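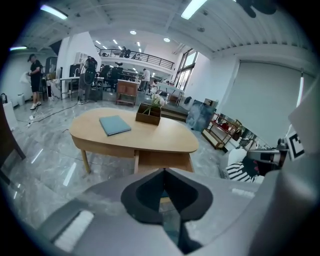 The oval table, with the book and the flowers

I'd had the table nine days before I noticed the book was never mine.

It was just there one Friday, blue-gray and shut, sitting at an angle next to my planter of white flowers, and I did what I always do with things I don't recognise, which is dust round them and hope. (You'd be amazed what you can live with that way. I once dusted round a trombone for an entire winter.)

We all shared the ground floor of Clisterora then, desks at the back, bits of furniture standing wherever the last person had got tired of pushing. My job was to make it look like somewhere you'd want to sit down. I had a budget of 900, which went on the table and one very comfy cushion, and the flowers came out of my own pocket.

So, the book. I asked Abenezer Tekleab, who was up the stairs and leaning on the railing with his tea.

"Have you looked inside it?" he said.

"No!"

"Why not?"

I didn't have an answer to that, so I went back down and opened it at page 54, the way you put one toe in the sea. It was handwritten. Small, leaning writing, and every line was about the table. Where it had stood in a house called Grorkmont, which window it liked, how somebody's aunt had laid out her card games on it and kept her knitting on the shelf underneath — seventeen years of it, birthdays and rows and all. The last entry just said, "Sold in April. Please put flowers on it."

Well, I had to sit down. On the floor, as it happens, and it is freezing.

I read the whole thing by half past six, with the lights going off one after another over my head. Then I gave the flowers some water, found a pen in my bag and turned to the first blank page. I couldn't think how to begin, so I wrote down which window it could see from where it was, and that the flowers were white, and that a man upstairs had finished his tea and was asking whether I was ever going home.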